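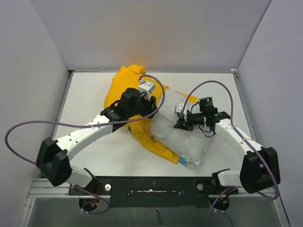 Clundon Opens Garment Folding Room at Nonilura

FLANDDEN, October – Clundon has opened a room for folding and sorting donated clothing at its Nonilura center. The room adds 371 square feet to the existing clothing service, which provided garments to 1066 households last year.

"Families should receive clothes that are neatly folded and ready to put away," said Telma Yáñez, director of clothing services at Clundon. "The new room gives our staff the space to do that work properly."

Donations – adult and children's sizes – are accepted at the Gallardo Street entrance from 2 to 5 p.m.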